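Bivgate Games Announces Wubshet, a Board Game of Canals, Cabbages and Poor Judgement

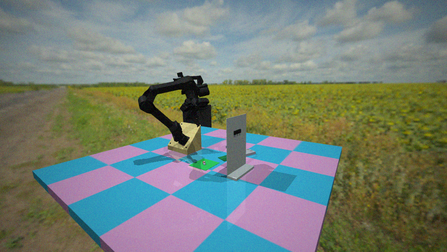 Bivgate Games will release Wubshet in January. It is a board game for two to five players, all of whom have inherited a share in the same canal and none of whom can afford to keep it.

Each player runs a barge between the towns of Rillura and Resasar, buying cabbages at one end and selling them at the other for slightly less than hoped. Locks cost money. So do bridges, and so does the goose. On your turn you may move, trade or write a letter of complaint, which goes face down on the council pile and is read out at the end of the round. Letters that agree with one another are upheld, so it pays to guess what everyone else is cross about.

The first player to put by 900 shillings may retire and wins the game. If the canal silts up before then, the player with the most cabbages wins, and has to store them.

"I wanted a trading game where nobody gets rich," said designer Danang Tjoa. "My early versions had a bank in them, but players kept asking it for things."

Artwork is by Ikhsan Pillai, who drew every lock on the route and then, at the publisher's request, drew them again with water in.

Wubshet plays in an evening, or two if your family reads the rules aloud. The box holds a folding board, five barges, a deck of letters, a bag of cabbages and one goose. Spare geese will be sold separately. The first print run is 2000 copies, and the game will cost £20 from Bivgate and from any shop that has forgiven us for the last one.

Review copies are available on request. Please say whether you would like the rules in large print or in the original size, which we regret.

Comments (3)

marrowfat: Is it playable with two? The last one said two and meant four.

Pell_on_the_hill: Played this at a preview evening. Lost to my mother by one cabbage. Have ordered it anyway.

dicebag1032: how much is a spare goose

Press contact: Danang Tjoa, Bivgate Games
© Bivgate Games. All rights reserved. Back to top

We use cookies to remember what you looked at. Accept | Manage settings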